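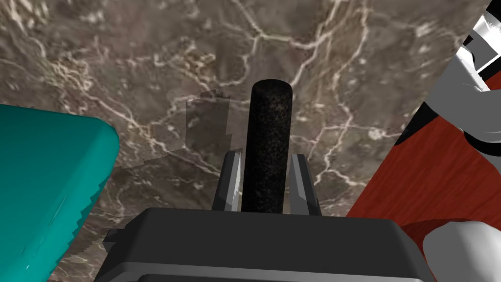

Brown-grey marble with white and cream veining, the busy sort.

Stone and worktop check, Eddale holiday flat, August round

I do this walk-round before the late summer lets start, and I've typed my comments in as I went, so forgive the rambling. Tick, cross or question mark at the front of each line.

Kitchen worktop, sealed: TICK. Dripped water on by the kettle and it sat up in beads for the full 6 minutes. Lovely!

Kitchen worktop, chips and sharp edges: CROSS. There's a nick on the front corner by the hob, right at hip height (ask me how I know). Taped for now. Filler ordered from Brikberg, order 906.

Veins and cracks: QUESTION MARK. With veining this busy I can't trust my eyes, so I run a fingernail across anything that looks suspicious. If it glides, it's a vein. If it catches, write it down. One catch near the sink — very slight, and I'd like to look at it again in October.

Splashback fixings: TICK. Pushed hard on all of it, no wobble, no hollow sound.

Silicone round the sink: CROSS. Black spots at the back again. I cut out a strip 42 cm long and redid it, and the tap mustn't be used until tomorrow morning.

Bathroom floor, slip: CROSS. Fine dry, horrible wet. The Skisto mat has lost its grip on one side, so that's gone in the bin and a new one is on the list. £516 for the proper anti-slip treatment seems steep to me, but I'd still sooner pay it than have a guest go over.

Hearth slab: TICK. Level, no rocking. Soot stain still there, and I've given up on it.

Windowsill in the back bedroom: TICK, with a grumble. Somebody has stood a plant pot on it and left a ring. Poultice tried once, ring paler. Will do another go.

Cleaning cupboard: CROSS. Vinegar spray on the shelf AGAIN. No vinegar, no lemon, no limescale remover anywhere near the marble please — it eats the polish. I've moved it out and left the Başaran stone soap at the front with the soft cloths.

Still to do: corner filler, new mat, second poultice, tape off the tap. Keys are back in the box by the meter.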